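Notes from a visit to the Vasiliu house archive, February

I went to see the Vasiliu papers because of a footnote. I have been working on grain merchants along the lower Danube, and a footnote in an old article mentioned a set of account books from 1495 kept by a family of that name. I wrote to the address given, expecting no reply, and Ruxandra Tănase wrote back within the week. She runs the reading room and was happy to have us.

Four of us made the trip: Florin Rusu, Takeshi Kobori, Vikas Sachdeva and me. The house is at the far end of Plindside, past the church. Parking is on the street. The door is the green one at the side, and you have to ring twice.

The first thing to report is that the date in the footnote is wrong. The oldest book is a copy, made much later from a register that is now lost. The year 1495 appears on the opening page, where the copyist says what he was working from. Florin looked at the handwriting and put the copy in the late seventeenth century. Ruxandra agreed and said she had told two earlier visitors the same thing, but the footnote keeps getting repeated.

The copy is still worth seeing. It has 63 leaves, written on both sides, and lists tolls on grain, salt and wax. Seven leaves near the end are in a different hand and deal with a quarrel over a mill. Those were the best part of the day for me. The mill owner is named and so is his brother-in-law, and each accuses the other of moving a boundary stone. There is no record of how it ended.

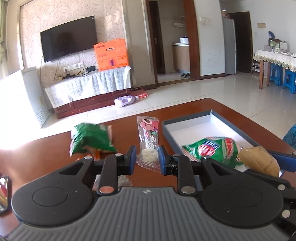
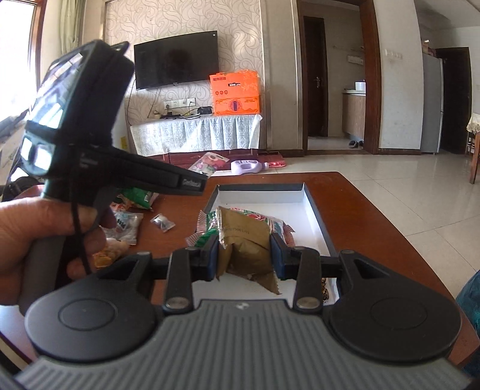

The rest of the collection is letters, in 26 boxes. Only the first nine have a proper list. The others have a slip of paper on top with a range of years, and the ranges are not always right. Box 14 was supposed to cover the 1840s and held mostly school reports from after the First World War. Takeshi spent most of the afternoon on the letters of one son who went to Vienna to study law and wrote home for money. He wants to go back for those.

In the late morning Cornel Crăciun took us through the cellar and up to the attic. The cellar is older than the house. You can see where the vault was cut through to make room for a staircase, and Cornel thinks the lower walls belonged to a storehouse that stood on the same plot. Vikas asked whether anyone had dated the mortar. There was a plan to do it, but the money went on the roof.

Some practical points for anyone planning to go. The reading room is open from ten until four and closes for an hour at lunch. There is one long table and the light is poor at the back, so take the window end. Pencil only. You can photograph the letters for free, but the copy of the register needs a signed form, and it helps to ask for it in advance. The catalog is on one computer in a program called Etero, which searches by surname and nothing else. We ate at Lesano, across the square, where the soup was good and the service was slow.

I have written to the editor of the journal about the footnote. Ruxandra is sending me a transcript of the mill leaves, and Florin has offered to check it against his own notes from the day.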